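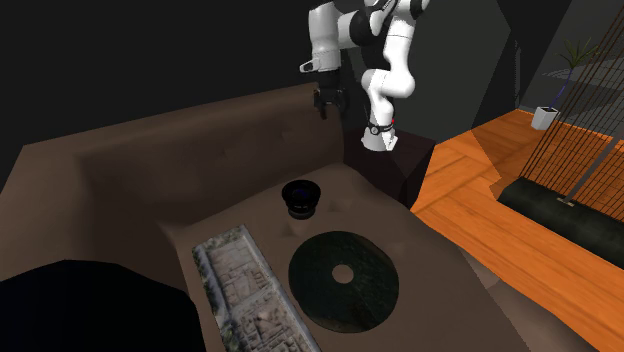 Iltness cell, set-up and upkeep meeting
Held at Plollstead, upstairs room, 2019-07-25

Present: Marwan Issa (chair), Khalil Bataineh (minutes), members of the Shboul group
Apologies: Pranance

1. Minutes of the last meeting
Agreed, with one correction. Item 4 should have said that the gripper fingers were to be checked in the model before the pads were ordered. The pads have not been ordered.

2. Base and pedestal
Marwan reported that the pedestal in the simulated cell had been moved back so that it stands directly behind the seat. In the earlier layout the corner of the box went into the upholstery by 3 mm and the collision check stopped every run at the start. The base of the arm was lifted to match the new pedestal height and the old base offset was deleted from the set-up file.
It was asked whether the tool offset also needed changing. Khalil said no, as it is measured from the wrist, but he will run the check again and note the result in the log.

3. Gripper
The fingers in the model were closing past each other at the lower limit. Khalil has reset the joint limits and the closing speed. The closing force is still set at 30 N, carried over from the previous cell, and the meeting felt this was too high for the bowl. Marwan to try lower values and bring them to the next meeting.
The wrist must be kept level when the arm comes in over the bowl. Two approach paths were discussed. The one from the side gives more room at the elbow, and it was agreed to use that one for now.

4. Objects on the seat
The bowl, the stone disc and the carved tablet stay as the working set. Points raised:
The disc had been given a solid collision shape, so a finger could not go into the hole. It has been replaced with one that has the hole in it.
The tablet sits in the channel in the seat. In run 161 it was seen to shake for the whole run and then slide out. Khalil put this down to the tablet starting slightly below the surface of the channel. He will raise the start position and leave the friction alone until that has been tested.
The bowl gave no trouble.
A request to swap the sofa for a plain table was turned down. The soft seat is what the work is for. A table version may be kept as a separate file for fault finding, if anyone wants to make it.

5. Lighting
The back wall is very dark and the floor is bright. One of the Shboul group asked for more light on the seat, as the bowl is hard to make out against it in some of the dimmer set-ups. Marwan would rather not alter the lamps in the main file. A copy will be made and the two compared.

6. Routine checks
After any change to the layout, the arm is to be sent home, the joint limits read back and the gripper opened and closed empty before a full run is started. This was missed twice this month. The list will be put at the top of the log.
Old set-up files to be moved out of the shared folder. Pranance to be asked first whether they still use any of them.

7. Actions
Khalil: repeat the collision check; raise the tablet start position; move the check list.
Marwan: gripper force; lighting copy; write to Pranance about old files.

8. Next meeting
September, day to be fixed by email. The meeting closed after item 7 and the room was left open for the Shboul group.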